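Where the Towel Goes: A Study of Bed and Linen Order in Shared Student Rooms
Project report, Home and Living Studies, February

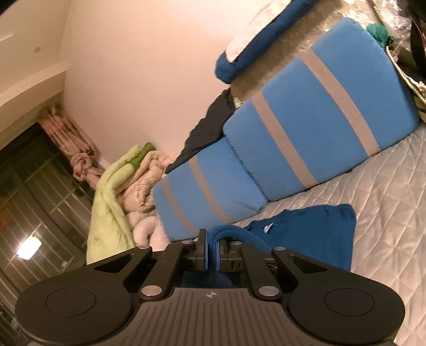 1,207 words in full report. This page: short version, 2 min read

Student: Rigoberto Alvarado
Residence studied: Willmont House, second floor

1. Why I chose this topic

When I moved to Willmont House I noticed that the bed is used for many things besides sleeping. People study on it, eat on it, and put the clean laundry on it. In the evening all of this must go to another place before the person can sleep. I wanted to know which things stay on the bed the longest, and if a small change in the room can help.

My first idea was to study the closets. My teacher, Mrs. Ayala, said that this was too wide for one term, and I agree with her now.

2. Method

I asked the residents of my floor to fill in a short paper form every evening before they slept. The form had one line for each thing that was on the bed and one line for where it was moved. At the end I had 71 forms that could be read. A few more were given to me without a name of the thing, so I did not use them.

I also did the tidying myself with a teal towel and a long light-blue bolster with gray stripes, to understand the work better.

3. What I found

The towel was the most common answer. It is often left on the bed after it comes from the laundry room, and then it becomes a heap because other things are pulled from under it. When a towel is in a heap it is hard to find a corner. I learned to look for the care label first. On my towel it is small and white, so it is easy to see on the dark cloth, and it shows me where to begin.

The bolster was a different problem. It is too long for the shelf, and if it lies diagonally it takes the place where you want to fold. In my trials it was better to move the bolster to the wall side before touching the towel. I did it in the other order at first and had to fold the towel again.

Many residents wrote "chair" as the place where the things were moved. I counted this as not tidied, but two people did not agree with me, and I think they have a point. If the chair is not needed in the night, the bed is free.

4. Small change in the room

We put one hook rail, bought from the store Dovosach, next to the door of 2 rooms. After this the residents of these rooms wrote the towel less often on their forms. I cannot say it is only from the rail, for they also knew that I was going to read the forms.

5. Limits

The project was short and all the rooms have the same furniture. The forms depend on what people remember and want to write. I also did not ask who shares a laundry day with whom, and this would be useful to know.

6. Next steps

I would like to repeat the forms in another residence with bigger beds. The blank form is in the appendix of the full report.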